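Home Games Space Animals How Things Work Ask Us

What Is a Texture Pack?
Reading time: 3 minutes

If you play a block-building game, you have seen a lot of stone. You may also have seen a video where the stone looks different. It might be smoother, or bluer, or covered in moss. The player in the video is probably using a texture pack.

A texture is a small flat picture. The game wraps it around a shape, a bit like wrapping paper around a box. The box stays the same size and works the same way. Only the paper changes.

A texture pack is a folder full of these pictures. When you turn the pack on, the game uses the pictures in the folder and leaves its own pictures alone. When you turn it off, the old ones come back.

Is it the same as a mod?

No. A mod can change what happens in a game. It might add a new monster, or let you jump higher. A texture pack changes how things look. A stone block still takes the same time to dig, even if it is now painted like cheese.

How is one made?

Muthoni Makori makes packs for a building game called Curkarell. Her best-known pack is called Murside, and it makes everything look like an old fishing town. It has 556 pictures in it. She drew the first 236 by herself and then other players began sending her theirs.

Most of the pictures are tiny squares made of colored dots called pixels. Muthoni starts with the blocks players see most, which are grass, dirt and stone. She draws one square, then puts many copies side by side on the screen. If the edges don't match, you can see lines all over the ground, and she has to fix them. A square that joins up with itself on every side is called a tile.

Stone took her seven tries. Her first one had a dark spot in the corner. On one block it looked fine. On a whole mountain it looked like rows of buttons.

Where do ideas come from?

Many artists look at plain things at home or outside. Tree bark, sand and old paint are all good. Walls are useful too, since a wall in a game needs small marks and changes of color or it looks like plastic. Try looking closely at one in your own home and drawing a small square of it.
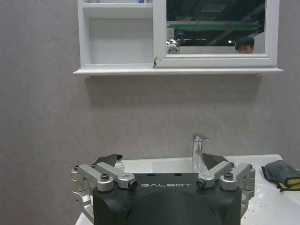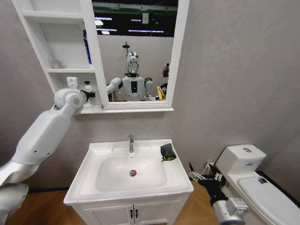

Gray bathroom wall with a white cabinet and mirror.

Can I use one?

Ask a grown-up first. Some packs are safe and some downloads are not, so it is best to use the list inside the game. The list in Curkarell is called Simiyu, and it has over 3,739 packs. Check that the pack matches your version of the game. If it doesn't, some blocks may show up bright pink, which is how Curkarell tells you a picture is missing.

Words to know

Pixel: one tiny dot of color on a screen.
Texture: a flat picture wrapped around a shape in a game.
Tile: a picture that joins up with copies of itself.

Back to Games Next: What Is a Game Engine?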